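Exigir comprovativo de morada para votar no referendo local de Edasstead - faz sentido?
Fórum > Política local > Direito de voto 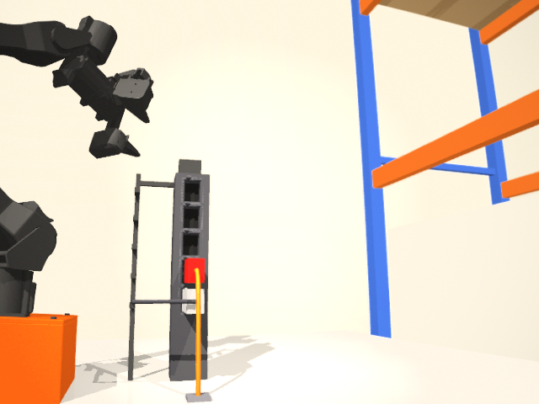
Respostas ao tópico

pkhosravi
29 Jan 2019
A câmara de Edasstead quer que, no referendo de outubro, cada eleitor leve 2 comprovativos de morada além do documento de identificação. Dizem que é para evitar votos duplicados. Alguém viu um único caso documentado? Eu procurei e não encontrei.

imogen_clegg
Também não vi. O relatório fala em "risco percebido", o que para mim quer dizer que não há números. Quem arrenda quarto sem contrato fica de fora.

Amano_Y
Discordo dos dois. Em Flullonmont pedem o mesmo há 12 anos e as pessoas continuam a votar. Para levantar uma encomenda também mostro papéis.

imogen_clegg
Levantar uma encomenda não é um direito. E continuam a votar quantas? Sem a participação de antes e de depois, essa frase vale pouco.

Amano_Y
Justo, não tenho a série completa. Mas a senhora também não tem o número dos excluídos.

mahsa.s
Trabalhei numa mesa de voto em Flullonmont. Mandámos 99 pessoas para casa num só dia, quase todas por a conta da luz estar em nome do senhorio. Umas voltaram à tarde, outras não. Não sei se isso muda um resultado, mas num referendo decidido por 1,000 votos já me incomodava.

pkhosravi
Esse registo é público? Gostava de o ler antes de acreditar.

mahsa.s
A ata da mesa é. Pede-se na secretaria, demora.

elaheh_sh
O que me deixa de pé atrás é o contrato com a Hassanpour para "verificação documental". Primeiro aparece o fornecedor e depois o problema?

Amano_Y
Isso já é insinuação. O contrato foi a concurso.

elaheh_sh
Com um concorrente. Leia o anexo.

imogen_clegg
Li agora. Um concorrente, sim, e o prazo de candidatura foi curto. Continua a não provar nada, mas perguntava isso na sessão pública.

pkhosravi
Vou pedir a ata e o anexo por escrito. Se vier alguma coisa, ponho neste tópico.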